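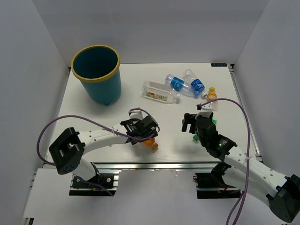
Mesa de clasificación de botellas, jornada de puertas abiertas de Flonbridge. Dos brazos y un cubo de residuos.

Foro > Automatización > Visitas y ferias
Tema: Puertas abiertas en Flonbridge: demostración bimanual con botellas

s_baidoo
11 nov 2019

Dejo mis notas de la visita por si le sirven a alguien que esté valorando celdas pequeñas de manipulación. El recorrido tenía tres paradas: paletizado, visión para etiquetas y la mesa de los dos brazos. Las dos primeras son material de catálogo y no me extiendo.

La tarea de la mesa es simple de enunciar: recoger botellas de plástico tumbadas y echarlas al cubo azul de reborde amarillo que está en la esquina del fondo a la izquierda. Los envases son distintos entre sí: una botella grande de cuerpo cuadrado, varias transparentes con etiqueta, una naranja pequeña, una verde. Sin alimentador ni posiciones fijas.

Presentó la sesión Ohemaa Korletey, de la parte de control. Datos que dio y que apunté:

- Intentos registrados durante la mañana: 91.
- Tiempo medio por botella: 24 segundos.
- Recolocaciones manuales por parte del personal: 42.

Mi impresión es que el brazo izquierdo hace casi todo el trabajo útil. El cubo le queda cerca y el derecho tiene que pasarle la pieza o arrastrarla hacia el centro. La transferencia entre pinzas es lo más lento del ciclo.

hborkowska

Gracias por las notas. 42 recolocaciones sobre 91 intentos me parece un dato malo y no entiendo que se enseñe en una jornada abierta. En Trirelwood, con una ventosa y un cilindro, movemos envases vacíos a otro ritmo y sin intervención.

¿Se dijo si la recolocación cuenta como intento fallido o si es aparte?

s_baidoo

Aparte. Cuentan como recolocación cualquier botella que el personal gira o acerca, haya habido agarre o no. Pregunté por la tasa de éxito y la respuesta fue que depende del envase. No dieron cifra.

k.ackah

Estuve en el mismo turno. Discrepo con Hanna en la comparación. Una ventosa sobre envases orientados en cinta es otro problema. Aquí las botellas están tumbadas en cualquier ángulo, algunas casi tocándose, y las transparentes sobre mesa blanca son un caso incómodo para cualquier cámara. Las dos con etiqueta azul, una pegada a la otra, son un buen ejemplo: hay que decidir cuál se coge primero y por dónde entran los dedos.

Lo que sí criticaría es el cableado. Los cables morados hacen bucles muy largos por fuera de los brazos y van sujetos con bridas al antebrazo. En un montaje de laboratorio se acepta. En planta, un bucle así acaba enganchado.

b_agbenyega

Sobre el cableado: el bucle largo da margen a la muñeca. Si lo acortas, limitas el giro o cargas el conector. Nosotros probamos en Ametepe con el cable ceñido y cambiamos 2 conectores antes de volver al bucle. Feo, de acuerdo, pero tiene su lógica.

k.ackah

Para eso existen las cadenas portacables y las guías con retorno. El bucle libre barre la mesa cuando el brazo se pliega.

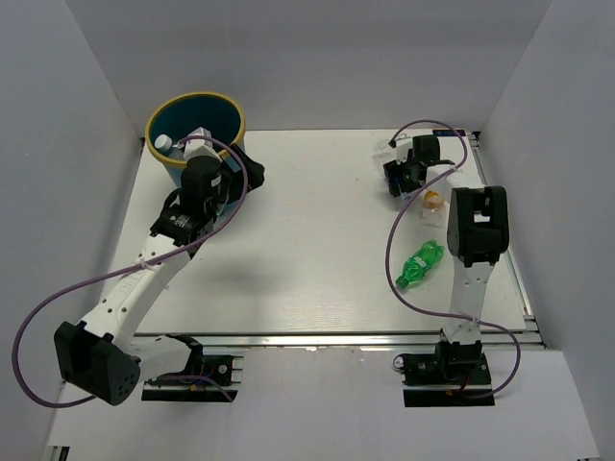

Pinza izquierda sobre la boca del cubo; la botella verde, tumbada junto al brazo derecho. Misma demostración.

s_baidoo

Subo esta otra por el asunto del cable. Se ve el tramo morado del brazo derecho apoyado en la superficie, a la izquierda de la botella verde, antes de pasar por detrás del eslabón blanco. A mi juicio Kwesi tiene razón en que comparte espacio con los objetos. No sé si eso afecta a la detección, no lo pregunté.

Dentro del cubo asoma una botella blanca pequeña con su tapón, muy cerca del borde. La altura de suelta me parece correcta, con los dedos metidos en la boca.

hborkowska

La boca del cubo es ancha, así que la precisión exigida en la suelta es baja. Me interesaría ver lo mismo con un orificio algo mayor que el diámetro de la botella. Y veo un vaso transparente con algo amarillo anaranjado cerca de la pinza derecha. ¿Eso forma parte de la tarea?

s_baidoo

No lo tengo anotado. En la explicación solo se habló de botellas.

o_korletey

Buenas, soy Ohemaa. Respondo a lo que puedo.

1. Recolocación e intento se registran por separado, como dice Seidu. Una misma botella puede sumar en las dos columnas.
2. Los 24 segundos incluyen la aproximación y la vuelta a reposo. El agarre en sí es una parte menor del ciclo.
3. La tasa por envase la publicaremos en abril con el resto del informe. La botella grande de sección cuadrada es la peor con diferencia: la anchura del cuerpo se acerca a la apertura máxima de la pinza y hay que cogerla por el cuello.
4. Cableado: la crítica es justa. Hay un rediseño pendiente con Flemley, sin fecha.

hborkowska

Gracias, el punto 3 aclara bastante. Sigo pensando que para ese formato de botella haría falta otra pinza antes que más software.

o_korletey

Está en discusión interna. Cambiar los dedos obliga a recalibrar la cámara de muñeca, porque el soporte va en el mismo conjunto, y perderíamos la comparación con los datos anteriores.

b_agbenyega

¿Los dedos son rígidos o llevan algún recubrimiento? Con PET fino la deformación al cerrar nos daba lecturas de apertura falsas. El controlador daba la botella por agarrada cuando solo la había aplastado.

o_korletey

Rígidos, con límite de corriente en el cierre. Nos pasa lo mismo con las botellas de agua. Ahora comprobamos la apertura por segunda vez después de levantar.

k.ackah

Esa segunda comprobación explica parte de los 24 segundos, supongo. ¿Tenéis el desglose por fases?

o_korletey

Sí, irá en el informe. Cuando esté lo enlazo en este hilo.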